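Posted on Saturday, March 2019, by Yannick Huet
3 comments · 4 shares

The two dispensers and the question of the drip tray

I promised to some of you that I would write about the juice dispensers, so now I do it. We have two of them for the breakfast table in Lurau, standing next to each other on the white table, and I have lived with them long enough to have opinions.
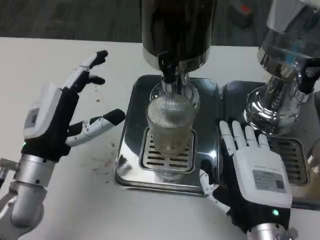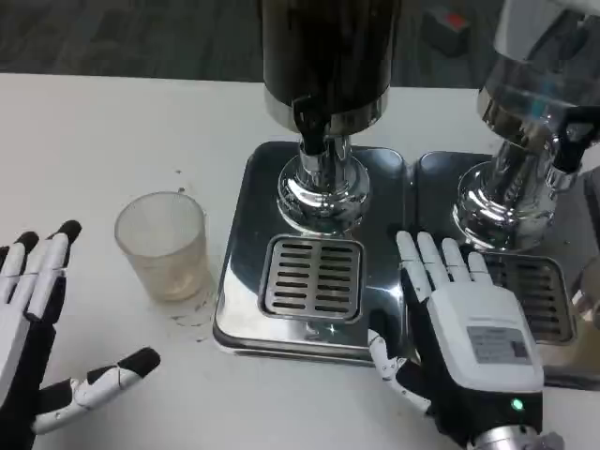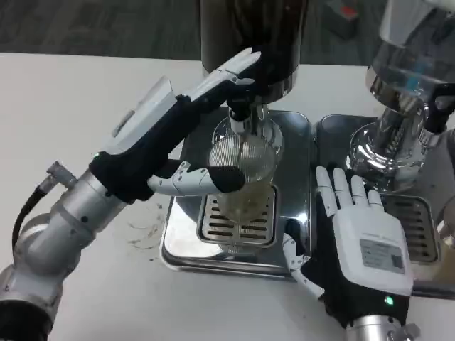
The dispensers on the white table, with a ribbed glass under the spout in the first and third pictures.

My aunt Lucienne Tanguy always served the juice at her guest house from glass jugs. They were beautiful jugs, heavy, and every morning somebody poured too fast and the tablecloth had to be changed. When I took over the breakfasts I kept the jugs for one season. After this I asked Hervé Lacroix, who had a small hotel in Gikumley and was closing it, if he wanted to sell anything from his dining room. He wanted to sell everything. I came home with the dispensers, a box of spoons and a toast rack that I have never used.

The first thing I learned is that the height of the glass matters more than I thought. The glass stands on the grate, directly under the spout, and the space between them decides if you have a quiet pour or a small fountain. With our ribbed glasses I am content. They are not elegant, but the lines on the upper part give a good grip when the fingers are wet. A wide rim also forgives a person who does not place the glass exactly in the middle, and at seven in the morning this is most persons.

I have also frosted plastic cups, for the terrace and for families with small children. I am less fond of them. They are so light that they move if you touch them with the sleeve, and I find it hard to judge through the frosted wall how much is inside. Senga Pollock, who comes every May to walk in the hills, told me that I am a snob about cups. It is possible. She drinks her apple juice from plastic and is very happy with it.

Then, the drip trays. I had believed that a drip tray is there to keep the table clean. It helps, but drops have their own ideas, and on a white table you see each one of them. The drops do not come so much from the spout as from the moment when the full glass is lifted and turned toward the guest. I now keep a folded cloth next to the trays and I wipe between two guests, not after all of them. Apple juice that has dried becomes like glue, and you will hear it when you lift the next glass — a little tearing sound that I dislike very much.

My routine for cleaning is simple, and it took me too many months to find it. As soon as breakfast is over I lift out the grates and put them in hot water with a little dish soap. The slots I do with an old soft toothbrush, always in the direction of the slot. If you go across, you only push the sticky part to the next one. While they soak I empty the tanks and run clean water through the taps until there is no more taste in it. Yes, I taste it. A tap that smells clean can still give you yesterday's orange.

The shiny base is another matter. It shows everything: fingers, lime, the breath of the person who looks at it too closely. I tried a special polish and I regretted it, it left a smell that I did not want near food. Now I use warm water with a spoon of white vinegar, then plain water, then a dry cotton cloth. The drying is the important part. Our water is very hard, and if I let the base dry alone in the air I have white circles on it by noon.

Pascal Vidal asked me in the comments last time if one needs two dispensers for a small house. I have 4 rooms, so the serious answer is no. But with one dispenser you must choose the juice for everybody, and I had guests who did not speak to each other until the coffee because of grapefruit. With two, there is apple and there is the other one, and I can change the other one when I am bored.

One thing I would still like to improve is the distance. The trays stand almost against each other, and when two people come at the same time their elbows meet. I tried to move them apart, but then there was no place for the bread basket, and the bread basket has to stay. If somebody has a longer table to sell near Voson, please write to me. It must be white, or I will have to get used to a new color, and I am slow with this.

Next time I will write about the toast rack.

We use cookies to remember your preferences. By continuing to read this blog you accept them.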